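Spent Friday afternoon at the Warkden open day and I'm still buzzing. A few posts while it's fresh - 1/9
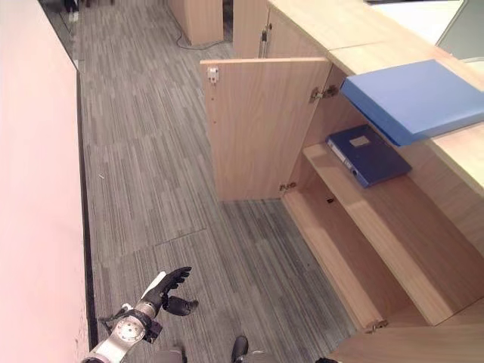

Warkden have a walking robot called Jivar, and the job they'd set it was office tidying, which I'd have filed under dull until I was standing in the corridor with it. Ruth Rengifo, who ran our group, says cupboards are the hardest thing they do. Hinged doors swing at you, shelves hide things, and a navy ring binder lying flat gives a hand very little to get hold of. I'd never looked at a binder that way! 2/9

The fingers, though. I could have watched those black fingers all day. Five of us crouched down for a better view and Cornel Sârbu had to ask us to shuffle back behind the line. 3/9

I asked whether it learns one cupboard or all cupboards. Answer: they've recorded 1193 goes at opening and closing doors so far, and they want lots more buildings. My office has some truly awful cupboards, so I offered. 4/9

Carpet matters too. Smaranda Preda looks after the walking side and talked for ten minutes about stripy carpet tiles and what they do to a camera. Best ten minutes of the day. 5/9

Lovely question from a girl near the front - does it know what's in the binder? No, it doesn't read them. She looked let down. 6/9

It's slow, by the way. Bring patience. I found the slowness quite calming. 7/9

Tea was good, parking was not. Take the bus from Astutville and get off at the stop after the bridge. 8/9

They're doing another one in October, 10 to a group, and you book through their site. Thanks to Ruth, Cornel and Smaranda for putting up with all my questions - I've got more saved up. 9/9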